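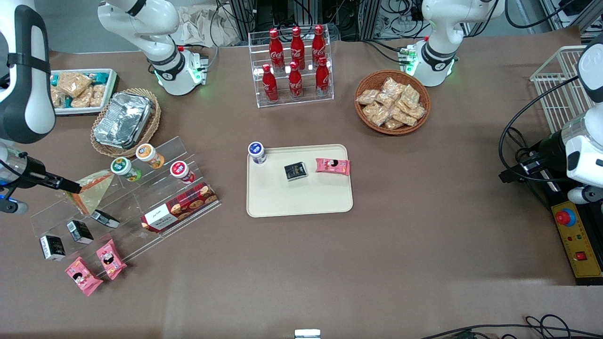
Ellon Press Office

ELLON OPENS ITS BOOKS ON THE TWO-ARM SNACK STATION

Planning guide for small catering sites available in May, line items included

GAVENT — Ellon, which plans and installs automation for small catering operations, will publish the full equipment budget for its Grornuria tray-packing station in May. The guide covers what the company bought, what it should have bought earlier, and what it bought twice.

Grornuria is a two-arm station that fills meal and snack trays from an open table. It has been set up at Ellon's Gavent workshop with the sort of stock a conference caterer has to deal with: yogurt cups, cola bottles, wrapped bars in baskets, foil containers and a wedge of cheese. The cheese has its own page in the guide. It is a triangle, the gripper is a parallel gripper, and the budget for introducing them to each other was set by people who had only priced boxes.

The station was planned with Lacroix, a catering firm that packs mixed trays for offices and training centers. Lacroix asked for a number it could take to its finance department. Ellon supplied one, then supplied a second one, and the guide grew out of the distance between the two.

"Our customers are used to seeing a price for the arms and a cheerful silence about everything else," the company said in a statement. "Everything else turned out to have quite a long invoice."

The figure of most interest to small buyers is likely to be $4000. That is the amount Ellon now advises sites to set aside for racks, trays, baskets and other presentation hardware before ordering a single arm. The first Grornuria plan allowed $1441 for the same heading, a sum arrived at in one afternoon and defended for rather longer than it deserved. Stepped displays and tiered bottle racks took up much of the difference. Products that stay where they are put make programming shorter, and clear acrylic costs more than anyone in the planning meeting had guessed.

The guide is divided into 7 sections: floor and table space, arms and mounts, grippers, safety controls, display hardware, cabling, and staff time. Cabling was added after the first draft, when someone looked behind the table.

Among the recommendations:

Buy the trays first. Changing from a rectangular tray to a compartment tray halfway through a project means teaching every placement again.

List every item the station will handle, with its packaging, before asking for a gripper quote. "Snacks" is a poor specification.

Put the emergency stop within easy reach of the operator, and settle its position before the table layout is approved. It needs table space like anything else.

Budget for replacement food. Practice stock gets squeezed, and the staff should not be relied on to eat the difference, however willing they appear.

Keep a spare gripper on site. The guide prices this at the same rate as the original, there being no discount for foresight.

Ellon does not claim that every kitchen needs a two-arm station. The guide includes a worksheet for comparing the purchase with a longer packing bench and a second shift, and the company concedes that for some sites the bench wins. Its sales team has read that page and has asked for it to be moved further back. It remains on page 2.

Lacroix is using the worksheet to plan its next equipment round and has yet to place an order.

The guide will be free to catering operators on request from Ellon's Gavent office. Workshop visits can be booked at the same time. Visitors are asked to leave the display stock on the table.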